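Section 6. Preparing and running the visitor demonstration (two-handed table station)
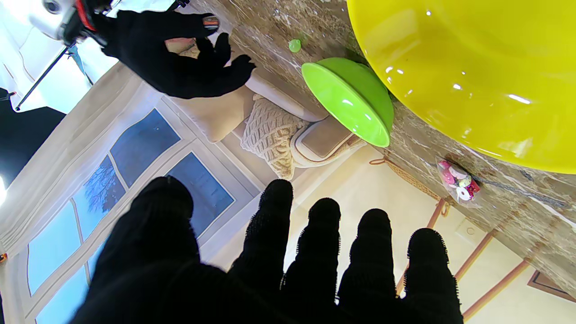
Fig. 6-1. Gloved hands at the demonstration table, seen from the wrist camera. Printed backdrop behind.

6.1 Scope

This section covers the set-up of the Trindonar table station for open days and booked visits. It applies to stations fitted with two gloved hands and wrist cameras. It does not cover routine laboratory work, for which see Section 4. Revised October 8, 2025, by Everett Montoya, replacing the May issue.

The station must be started by a trained operator. A second person is needed on the visitor side of the barrier for as long as the arms are powered.

6.2 Before visitors arrive

1. Check that the main isolator is off and the tag has been removed from the previous session.

2. Put up the printed backdrop behind the table and pull it flat. Creases give bright lines in the wrist view under the hall lights.

3. Set the stand poles clear of both arms at full reach. Tighten each clamp by hand, then by a further quarter turn with the key supplied.

4. Place the barrier posts 2,000 mm from the table edge on all open sides. Do not use the table itself as a barrier.

5. Inspect both gloves. Light fuzz at the fingertips is normal wear. Replace a glove if the fabric is holed or if a seam has opened at the base of the thumb.

6. Lay out the table items: the yellow bowl, the green bowl, the small green ball and the bag of sweets. Starting positions are free, and the green bowl may be laid on its side for the righting task.

CAUTION: Keep the sweets in their bag. Loose sweets can be drawn under the palm and will mark the glove.

6.3 Starting the station

1. Switch on the isolator and wait for the Patwary controller to show READY. From cold this takes 73 seconds.

2. Press HOME. Both arms move. Keep hands outside the barrier until the movement has ended.

3. Run the finger check on each hand in turn. The fingers open fully, hold, and close. Stop the check if any finger lags behind the others, and enter the fault in the station log.

4. Open the wrist view on the visitor screen.

Note: The wrist view turns with the wrist. The tabletop will often appear at a steep slant on the visitor screen. Do not correct this in the display settings, as the same settings are used by the recording software.

5. Select DEMO in the Rasmont panel. Speed is limited to 33 per cent in this mode and cannot be raised without the service key.

6.4 During the demonstration

1. State the emergency stop positions to each group before the first movement.

2. Run the tasks in any order. The supplied set is: pick up the ball, place the ball in a bowl, right the green bowl, pass an item from one hand to the other.

3. If an item falls to the floor, press PAUSE and wait for the amber lamp. Only the operator may pick it up.

4. Visitors may handle the spare glove kept at the desk. They may not touch a fitted glove, powered or not.

WARNING: PAUSE does not remove power from the arms. Use the isolator before reaching over the table for any reason other than 6.4, step 3.

6.5 Closing down

1. Return both arms to HOME and switch off the isolator.

2. Brush the gloves along the finger, from palm to tip. Do not wash them while fitted.

3. Wipe the tabletop with a dry cloth.

4. Read the cycle counter. Gloves are due for exchange at 3,000 cycles. Order replacements from Sirkton, quoting the hand serial number and stating left or right.

5. Roll the backdrop with the printed side outwards and store it upright.

For fault codes shown during the finger check, see Section 9.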